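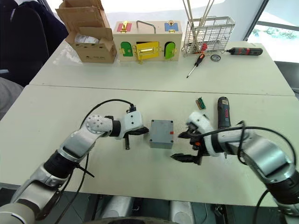
I keep getting asked what our rules are for a two-arm cell on an ordinary table, so I'm putting them in a thread. They come from our own bench checklist, which Hema Gounder wrote and the rest of us have edited ever since. The first one is about cables. Each arm has a black cable running back from the gripper, and each one needs enough slack for the full turn of the wrist and no more. If it can reach the part you're working on, it's too long. Trim your cable tie tails too. There's one sticking out of the left arm and I'd mark that on a check.

Rule 2. Put the part where both grippers can get to it without crossing. For box work that means the middle of the near table. Tools you need for the task can sit close. The rest goes on the far table or off it.

A question from Rekum: do cordless screwdrivers count as energized tools? On our list, yes. Set the direction switch to the middle lock position before anyone starts the arms. A gripper can squeeze a trigger as easily as you can.

Rule 3. If you push two tables together, clamp them underneath. A seam that opens up a little during a run will throw off your positions, and you'll blame the calibration. We lost 3 days to that at Trilton.

Rule 4. Bare circuit boards get handled by the edges, by people and by grippers. If the program can't do an edge grip yet, use a scrap board.

Rule 5 is finger pads. We look at them at the start of every shift and again after 8 hours of running. You're looking for dust, loose fibers, and any edge that has started to lift. Wipe with a lint-free cloth and let the pad dry before you close on anything.

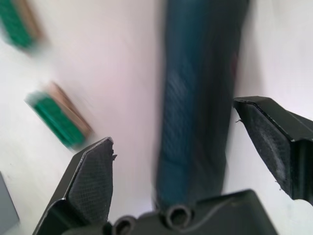

Wrist camera view, fingers open. Smudges on the right pad, a frayed bit near the left tip.

Would I stop for that? For smudges, clean and carry on. For fraying, write it in the log and look again at the next check. If it has grown, swap the pads on both fingers. Never just one, or you get uneven grip.

Rule 6. Slow speed for the first 2 cycles after any change. New part, new pads, moved table, all of it. Keep a hand on the stop button and your eyes on the arms. The screen can wait.

Öberg does 3 slow cycles and I have no argument with that.

The list was last updated 28th May. The Penar version has the same rules in a different order, so check which one you have before you quote a rule number at me.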